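Suche
Suchbegriff eingeben

Sonntag, 28. Juni 2026

Um neun in der Werkstatt gewesen, Kaffee noch aus der Thermoskanne, die Maschine steht seit Donnerstag entkalkt herum und keiner hat sie wieder zusammengesetzt. Draußen schon warm. Ich habe die Tür zum Hof offen gelassen, bis die Kinder von nebenan mit dem Ball anfingen.

Auf dem Plan stand der alte Dell aus der Kiste von Ok-hee Chae. Sie hat im Frühjahr ihr Büro in Idthorpe aufgelöst und uns 14 Rechner überlassen, fast alle ohne Festplatte. Sechs davon sind inzwischen durchgesehen. Einer ging gar nicht mehr an, die anderen stehen mit einem Zettel versehen hinten im Regal.

Ich will diesmal sauber aufschreiben, was drin ist, bevor etwas ausgebaut oder weitergegeben wird. Beim letzten Mal haben Preben und ich uns auf unser Gedächtnis verlassen, und dann lagen zwei Netzteile auf dem Stapel und wir wussten nicht mehr, welches aus welchem Gehäuse kam.

Der Kühler ist ab, man kommt also gut an den Prozessor heran. Die vier Befestigungslöcher um den Sockel liegen frei. Der Deckel ist teils silbern, teils bräunlich, und die Gravur ist so schwach, dass ich die Lampe dreimal umgestellt habe. Typ vorerst mit Fragezeichen eingetragen. Die Kondensatoren oberhalb vom Sockel habe ich mir einzeln mit der Lupe vorgenommen, das dauert jedes Mal länger als gedacht.
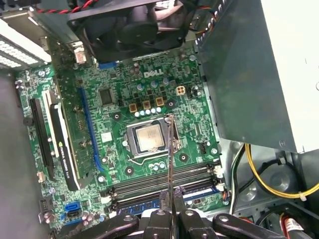
Prozessor im Sockel, darüber der Schriftzug DELL auf der Platine.

Gegen elf rief Jennylyn Dela Peña an, ob sie am Dienstag einen Rechner für ihre Nichte abholen kann. Ich habe gesagt, eher Ende der Woche. Sie braucht ihn für die Schule, Schreiben und ein bisschen Internet, mehr nicht. Dafür würde so einer reichen, wenn er ordentlich läuft und eine neue Platte bekommt.

Danach die Kabel. Das ist bei diesen Gehäusen der Teil, den ich am wenigsten mag. Unter dem Laufwerkskäfig hängt alles durcheinander, orange, gelb, schwarz, grau, und wenn man an einem zieht, kommen drei mit. Thilini hat vorgeschlagen, alles mit Kabelbindern zu bündeln. Ich bin dagegen, solange nicht feststeht, was drinbleibt. Wir haben uns auf Klettband geeinigt, davon liegt noch eine halbe Rolle von Vunetti in der Schublade.

Die blauen Teile aus Kunststoff finde ich praktisch: der Riegel mit dem Griff am Laufwerkskäfig und der Einschub für die Festplatte unten. So etwas sollte jedes Gehäuse haben. Bei dem Stollska vom letzten Wochenende mussten wir für dieselbe Arbeit 13 Schrauben lösen, und eine davon war rund gedreht.

Das Etikett vom Netzteil muss noch abgeschrieben werden. Kleine Schrift, mit der alten Brille keine Chance. Das blaue und das rote SATA-Kabel bekommen ein Fähnchen aus Kreppband, damit später klar ist, was wohin gehört.

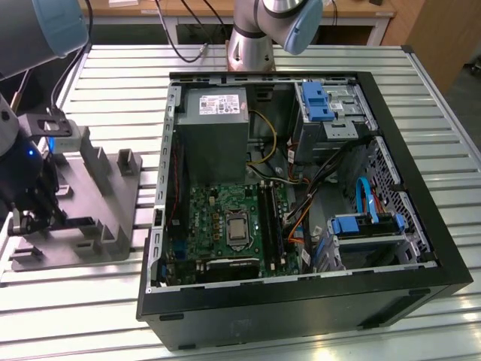
Nachmittag

Mittagspause bis zwei, Brot und der Rest vom Kartoffelsalat. Man-sik Gil kam kurz vorbei und brachte den Pinsel und die Wärmeleitpaste zurück. In der Tube ist fast nichts mehr. Auf die Einkaufsliste gesetzt, zusammen mit Isopropanol und Knopfzellen, fünf Stück.

Dann nur noch Schreibkram. Die Liste liegt jetzt im grünen Ordner, eine Seite pro Gerät. Thilini tippt sie ab, wenn sie Zeit hat.

Offen für nächste Woche:
- Prozessortyp nachtragen
- Yoo wegen gebrauchter Festplatten anrufen
- Jennylyn Bescheid geben
- Kaffeemaschine zusammensetzen

Um halb fünf abgeschlossen. Auf dem Heimweg noch am Fluss gesessen, abends Rücken wieder schlecht. Der Hocker ist zu niedrig.

Kontakt | © Werkstatttagebuch 2026 | Nach oben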